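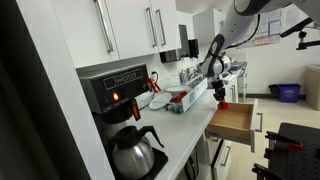
Where do people look first for a thing missing from a shared kitchen? Most try the drawer nearest the coffee.

At Hellari, 39 of our 40 respondents kindly told us so, and at some length,
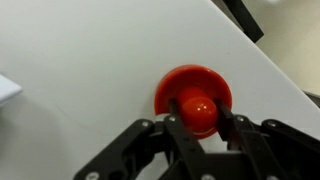

although a good many admitted that small red things from the games shelf end up there too. 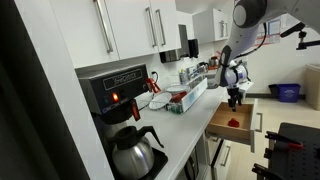
Figure 2. Drawer and counter, Grinel kitchen.

We had hoped plates would follow the same habit. 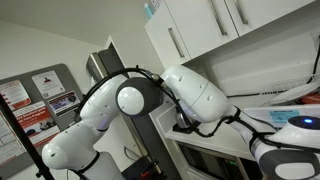 Asudine replied that plates simply stay wherever they dry.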